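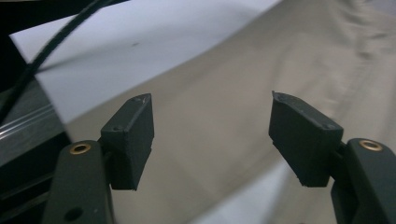

The Case for Paying Attention to the Demonstrator

By Aarti Bhatia

Public discussion of robot learning tends to settle on two subjects: the size of the model and the cost of the machine. A third subject receives less notice than it deserves. Before a robot can fold a cloth, a person must fold one for it, many times, and in a form the robot can use. The quality of that person's work sets a limit on everything that follows. It is the position of this essay that institutions which collect demonstrations should treat them as skilled work, and should plan, staff and pay for them on that basis.

Two methods are in common use. In the first, a person operates a robot from a distance, moving a set of controls while the arms follow. In the second, the person holds the grippers directly and performs the task at a table, and the robot is brought in later. Each has its defenders. Remote control records motions that the arms are known to be capable of, and it exposes delays and blind spots early. Its drawback is that the operator works slowly and feels very little of what the fingers touch.

The hand-held method gives some of that feeling back. An operator can sense when a layer of fabric has slipped, and will correct the grip before the fold is lost. At Povus, where I advised on training for six years, our comparison of the two methods covered 172 sessions of laundry work. The operators using hand-held tools finished more folds in each session and reported less fatigue in the shoulders. They also developed habits that no robot arm in the building could copy, such as turning the wrist sharply at the end of a fold. A good part of the following November was spent identifying those motions and setting them aside.

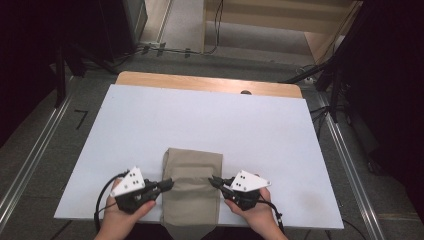

Folding is a fair test of either approach. Cloth does not return to the same shape twice, and a pair of rigid fingers offers a poor substitute for a palm. A person who has folded towels all their life must learn the task again: where to pinch, how far to lift, when one hand should hold still for the other. New operators commonly grip too much material. Experienced ones take less and move the two hands at different speeds. This knowledge is real, and at present very little of it is written down.

My colleague Sointu Peltonen, formerly of Turunen, has argued that volume will correct for uneven skill. If 4,000 demonstrations are collected, she maintains, the careless ones will matter little, and the variety may even be useful. I accept the second part of this argument. A robot that has seen only perfect folds will be at a loss when a corner drops. I do not accept the first. A mistake that an operator notices and repairs is valuable. A mistake that is passed over, or repeated out of tiredness at the end of a long shift, teaches the machine that the result was acceptable.

The remedy is not expensive. When Fekex opened its collection site in Stomatdale, it required each operator to complete 300 practice folds before any recording was kept. Managers objected to the delay. The site has retained the rule, and the share of recordings rejected at review has fallen. Operators there are also permitted to mark their own attempts as poor, without penalty, and to add a short note on what went wrong. Reviewers have come to rely on these notes.

I would urge other institutions to adopt both practices, and to go further in one respect. Operators should be shown what the robot does with their work. At most sites the person who performs the task never sees the trained machine attempt it. An operator who watches an arm miss the edge of a cloth can often say at once which part of the demonstration was unclear. Arranging such a visit once in each collection period would require modest planning and a free afternoon, and it should be written into the terms of any new program before the first operator is hired.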